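Search this blog
Type and hit enter

Paper again

Jan 4, 2022

Quick one, lunch is nearly over.

Gave up on the calendar app. Seven months I did everything on the phone, every appointment, every bill, and I still missed the dentist in June and paid the water late twice. So back to paper. One notebook, one pen, done.

The notebook is a Promen, the dotted one. 100 pages, which sounds like plenty until you use a page a day. I tried a Trotov first. Nice cover, awful paper, ink went straight through to the next sheet and then the one after. Gave it to the kids for drawing.

How I set it up

Left page is the week. Right page is whatever. No color codes, no stickers, no little boxes to fill in for water and sleep. I did all that one year and spent more time on the boxes than on teh things in them.

Bills get their own page at the back. Date due, amount, a line through it when it's paid. The 443 for the car insurance is already on there, ugh.

Then a list called Not Now. Everything I think of at 11 at night goes there. Paint the hall. Learn to bake bread that isn't a brick. Call the Echeverri shop on the corner about the bike, they still have my back wheel. Most of it will never happen and that's fine, it's out of my head.

Things I'm already doing wrong

Skipped two days. Left the notebook in the car. Wrote a grocery list on an envelope anyway, out of habit, with the notebook right next to me.

Also the pen. I bought a Motov refill pack, 53 in a box becuase it was cheaper than buying ten, and they skip on the dotted paper. So that's most of a drawer full of pens I'll be cursing at until I'm old.

And I keep moving stuff around on the desk when I should be writing. Red book over here, flowers over there, picture frame back up. Fifteen minutes gone and nothing on the page.
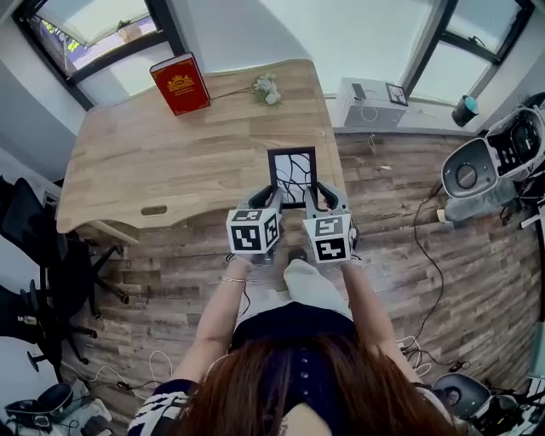

Next week

Going to try writing the week out the night before it starts, with tea, no phone in the room. If it sticks I'll post the bill page layout, a couple of people asked for it last time. Ok, running, back to work.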